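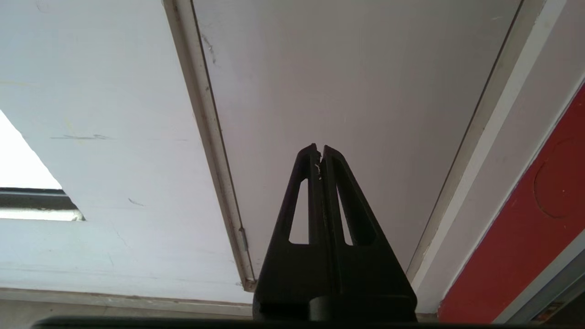

Chapter 9
Painted Panels: Inspection, Cleaning and Making Good

9.1 Scope

This chapter deals with white painted surfaces inside a dwelling: ceiling panels, door panels, frames and the trim strips that cover the joints between them. Wallpaper and bare plaster are treated in Chapter 2. By the end of the chapter the reader should be able to tell a mark that lies on the paint from one that goes through it, and to choose a method of cleaning or repair to suit.

9.2 Classes of mark

Four classes are used throughout.

Scuff. Material rubbed on to the surface by contact. The paint film is normally whole.
Line. A narrow mark left by a pencil or a hard edge. Pencil lines should be taken off before repainting, as graphite may show through a thin coat.
Stain. A change of colour with no clear edge. Yellowish stains on ceilings may come from damp, smoke or old varnish, and the source must be found before any paint is applied.
Scratch or chip. Loss of part or all of the film. Cleaning will not help, and the area must be filled, rubbed down and touched in.

9.3 Viewing

Marks on a white surface are easily missed when viewed square on. The panel should be looked at from below and from one side, in daylight where possible, with the room lights off. Glare from a window will hide faint marks on the surface next to it, so each panel is viewed from two positions. Locks and hinges are noted on the same sheet as the panel that carries them.

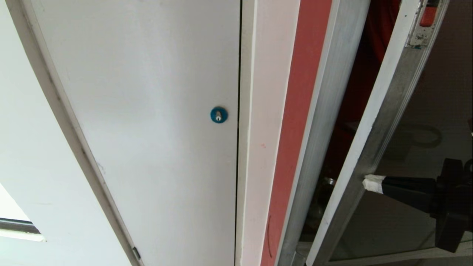 Fig. 9.1 White door panel with faint grey scuffs and light smudges. The lock is teal-blue with a silver keyhole slot. Right of the door, a coral-red band bears a thin curved scratch.

Marks of different classes are often found close together, and each is recorded separately. On the Ridasgate survey sheet, drawn up by Thu Đỗ and used in the exercises, every mark is given a class, a height and a distance from the nearest edge in millimetres. A scuff entered as "400, 800" is 400 mm above the floor and 800 mm from the edge.

9.4 Order of work

Ceilings are cleaned first, then frames, then doors. Dry dust is removed with a soft brush before any water is used. A damp cloth is tried next on a small patch near a corner, and the patch is left to dry before it is judged.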